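**Writing Recipes Other People Can Cook From**
Casdale Evening Program, handout for session four (the ingredient list)

Please bring this sheet back with you next Wednesday, along with the recipe you started in session two. If you lost that one, any recipe of your own will do, as long as it's one you cook without looking at anything.

## Where we left off

Last time we talked about the headnote, the little paragraph at the top where you tell people why they'd want to make the dish, and I let us run over because the bread stories were so good. I'm not sorry! But it does mean we have the whole of the ingredient list to get through in one evening, and the ingredient list is where most home recipes go wrong. The cook knows the dish so well that half of it never makes it onto the paper.

I went through the Merkeck church and school cookbooks again before writing this up. There are 536 recipes in the set I own, most of them typed by the people who cooked them, and I love them dearly. In 39 of them an ingredient turns up in the method that was never in the list at all. Usually it's butter for the pan. Sometimes it's an egg wash, and in one very handsome plum cake it's the plums.

## The list follows the order of use

You probably know this rule already. Whatever goes in first is listed first, whatever goes in second is listed second, and so on down to the parsley. When two or three things go in together, put the larger quantity ahead of the smaller, so that flour comes before baking powder and baking powder comes before salt.

A lot of older books put the main ingredient on top no matter what, and I can see the charm of it. If you're making a chicken stew, it feels odd to start your list with an onion. Still, your reader is going to stand there with a finger on the page, and the finger travels downward. Let the onion go first.

If the dish has separate parts (a crust and a filling, or a salad and its dressing), give each part its own small heading and its own list. Something used in both parts gets listed twice. Please don't write "butter, divided" and leave it there, which is a habit that has cost me more than one pie. Either list it twice or say how it divides.

## The comma matters more than you think

Look at these two lines for a moment:

- 1 cup walnuts, chopped
- 1 cup chopped walnuts

The first one asks you to measure a cup of whole walnuts and then chop them. The second asks you to chop first and measure after. You get noticeably more walnut from the second line, because the small pieces settle into the gaps. With walnuts in a cookie it hardly matters. With sifted flour in a sponge cake it matters a good deal, and with fresh herbs packed or not packed into a cup it can change the dish altogether.

So the words before the ingredient describe the state it's in when you measure it, and the words after the comma describe what you do to it afterward. Once you start reading recipes this way, you can't stop, and I apologize in advance for what it will do to your enjoyment of your relatives' recipe cards.

## Weights, cups, and cans

We had a lively disagreement in session two over grams, and I promised to say where I come down. I like both. Give the cup measure for the people who will only ever use cups, and put the weight in parentheses for the people with a scale. If you only have the energy for one, choose the way you really measure when you cook the dish. A converted number that was never tested is worse than an honest cupful.

Two lines from my own oat loaf, so you can see how it looks on the page:

- 3¾ cups bread flour (470 grams), plus a little for the counter
- 1 cup rolled oats (90 grams)

I wrote those with Kurek flour, which is what the store near me carries. Notice that the brand isn't in the line. It can go in the headnote if you think it makes a difference, but if you put it in the list, some readers will believe the loaf can't be made without it and they'll turn the page. The exception is an ingredient that really does vary from one maker to the next, like a chili paste or a fish sauce, where a gentle "if you can find it" is a kindness.

Cans and jars need a size. "A can of tomatoes" was a perfectly clear instruction in the kitchen where it was written, where there was only ever one size of can in the cupboard. Go and read the label and copy the weight onto your page. Say whether the liquid goes in or down the sink, too — people will guess, and half of them will guess the other way.

## The cupboard test

This is the exercise for the week, and it's my favorite of the whole course. Before you cook your recipe, take out everything you think you'll need and stand it all on the counter. Work only from your written list. Then cook, and each time you reach for something that isn't already standing there, stop and write it down. Oil counts, and so does the pinch of sugar you always add to the sauce without thinking. Water counts as well, if there's a measured amount of it.

Do the same with equipment, at least for anything larger than a spoon. If you need two bowls, the reader would like to know before the first one is full of batter.

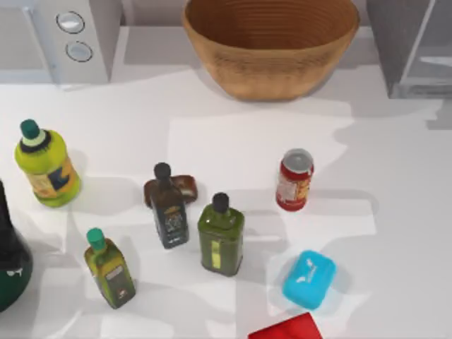
A cook who took the course in Grarkholm wrote to me afterward that the cupboard test had been humbling in a useful way, that her lentil soup turned out to have four ingredients she had never once told anybody about, and that she now thinks "season to taste" ought to be banned until the writer has at least said what with. I wouldn't go as far as a ban. I do agree with her that a starting amount helps: "½ teaspoon salt, plus more to taste" gives a nervous cook somewhere to stand, and the confident ones will ignore it in any case.

She also asked whether optional ingredients belong in the list. They do, with the word "optional" in parentheses at the end of the line, and in their proper place in the order. Please be strict with yourself about what optional means, though. If you'd be disappointed to eat the dish without it, it isn't optional.

## Small matters of style

Spell out teaspoon and tablespoon, since the abbreviations are so easy to misread in a hurry. Don't start a line with two numbers side by side; "2 14-ounce cans" looks like a phone number, and "2 cans (14 ounces each)" doesn't. For eggs, say "large" if you use large. For butter, say salted or unsalted. For onions, I'd take "1 medium yellow onion" over a cup measure any day, because a leftover quarter of an onion does nobody any good.

And leave the adjectives in the headnote. "Beautiful ripe tomatoes" can be "ripe tomatoes" once we get to the list.

## For Wednesday

- Your recipe with its ingredient list rewritten, in order of use
- The same list as it stood before the cupboard test, with your additions in a different color
- One recipe from a printed book where you think the commas are in the wrong place

We'll trade lists in pairs, without the methods, and each of you will try to work out how the other person's dish is made. Bring a pencil, and something to eat if you're coming straight from work.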